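Long one about contact control, because three people asked and my replies were getting out of hand. Get a coffee.

For anyone new: I write the control and planning code for a one-arm tabletop setup at Stiltbridge. My whole winter has been wooden roller, blue stuff, gray tray. Press down, roll, lift, repeat. My mother thinks I build androids.

The task in one sentence: hold the roller, find the surface, push with a steady force, move sideways without digging in or floating off.
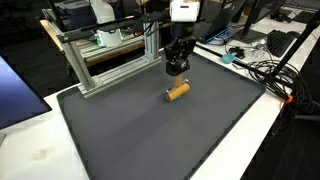
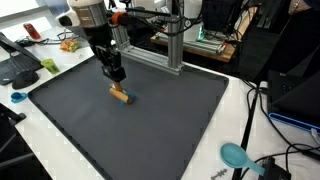

So. Position control first, because that's where everybody starts and that's where I started. You measure the height of the tray, you tell the arm to go to that height minus a hair, and you drag the tool across. It works great on the simulator, where the tray is perfectly flat and so is my understanding of the world.

On a real table, one millimeter is the difference between "barely touching" and "the controller is now very upset." The tray isn't level with the robot base. The roller never sits in the fingers the same way twice. Every one of those errors ends up as force.

Next thing everybody tries: watch the force estimate and stop when it crosses a threshold. Fine for finding the surface! Terrible for staying on it. You get this stop-start-stop-start thing, and I have the plots to prove it (they look like a comb).

What I run now is plain old admittance control on the vertical axis only. Sideways is position. Down is "behave like a spring with a lot of damping and try to feel this much push." The orientation is held stiff. I tried making that soft too and regretted it within a minute.

The library is called Morin, by the way. It's our in-house motion layer, named before my time and I have never gotten a straight answer about why. It takes a task description, splits it into axes, and lets you pick a controller per axis. When it's good it's really good. When it's bad you're reading quaternion code at 7 pm.

Now the bug, which is why most of you are here.

For 9 days I had a bounce. Approach, touch, hop, touch, hop, settle. Small hops! You could hear them more than see them - a little tapping noise at the start of each pass.

I blamed the gains, obviously. I turned damping up until the arm moved like it was in syrup, and it still hopped, only now it hopped slowly. I turned stiffness down. I turned the approach speed down so far that I could go refill my water between commands.

Then Emiliano Garrido looked over my shoulder and asked how old my force numbers were. I said what do you mean, old. He said, when the controller reads a force, when did that force happen.

Reader, I did not know.

I went and stamped every message at the source and again where the controller picked it up. Median delay was fine. Tiny, boring. But the tail! Every so often there was a sample 161 milliseconds old, and it nearly always came right when the tool made contact. So the controller was still hearing "nothing there yet, keep going" well after it had landed, and then got all the bad news at once and jumped back.

Why at contact, though? That part took me another evening. My logger woke up on contact events and wrote a fat chunk of state to disk. On the same thread as the force filter. I wrote that logger. I wrote it in July and I remember being pleased with it.

So the tool I built to study contact was making contact worse, and only while I was studying it. When I ran without logging, the bounce mostly went away, and I had written that off as luck because I had no log of it. Yes, I know how that sounds.

The fix is dull. Logger gets its own process and reads from a ring buffer. Force samples carry a timestamp, and if one is older than 20 milliseconds the vertical axis holds where it is and doesn't trust it. Two stale ones in a row and the pass gets aborted with a message a human can read.

The second fix is one I should have had from the start: two phases. A slow guarded approach with its own gains, and then a blend into the rolling gains over 300 milliseconds once contact has been confirmed. Before, I was swapping them in a single cycle, which is basically kicking your own controller.

I ran 218 passes after the change, going left and right, with me re-gripping the tool by hand offset every so often to be mean to it. Zero aborts from stale data, and I couldn't hear tapping anymore. There were a few passes where the force drifted high near the end of the stroke, and I'm pretty sure that's the tilt between base and tray. Not solved. I'm working on it.

A few people asked about perception. Right now vision only gets me a rough start point for the tool and the blue piece. I don't ask it for height, ever. Depth on a dark matte surface is noisy in my hands, and a guarded move finds the height better than any camera I've tried. Let the cameras say where, let the force say when.

Somebody also asked why not just learn the whole thing end to end. Sure, maybe! Darius Ots is trying that side of it on the same task and I'm rooting for him. But he'd have inherited my delay too, baked right into his training data, and I don't think either of us would have caught it from the loss curve. Fix your clocks first, then argue about methods.

Things I'd tell myself from last fall: stamp at the source, always. Plot the worst delay along with the median. Never do file writes anywhere near the control loop, even small ones, even "just for today." And if a bug goes away when you stop looking, go check what your looking costs.

Tooling question for the crowd - what do you all use for scrubbing through force and video together? I've been using Stameck, our homegrown viewer, and it's nice until you zoom, and then the two timelines slide apart. I end up with a spreadsheet in one window and a paused video in the other like it's a school project.

Several of you asked whether the code is public. Morin isn't mine to share. The little timestamp checker is, and I'll clean it up and post it. It's maybe a page of Python and it is not pretty.

Also yes, I'm giving a short talk on this at the Gellton meetup, comb plots included. Bring your own latency horror stories, I want to hear them.

Next up is the tilt. Plan is to touch the tray at three spots before each session, fit a plane, and run the sideways motion along that. If you've done this with a tool that rolls, tell me where you put your touch points, because mine keep landing too close together and the fit is garbage.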